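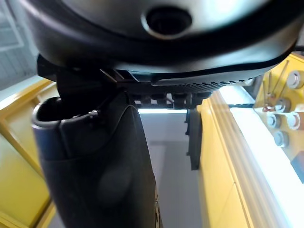 Does the Pernuvico result hold up? They claim a grasping policy trained on 1,117 demos beats the old baseline by 26 points.
Selorm Amoah

Depends on what you count as a trial. The paper reports 20 runs per object, all on one arm – too few for a gap I'd trust. I'd wait for a repeat from another lab.
Candela Montes

works fine for us, just lower the learning rate
Ganinano37

Home | Topics | Unanswered | Log in
Contact – © Dolerbridge Help – Back to top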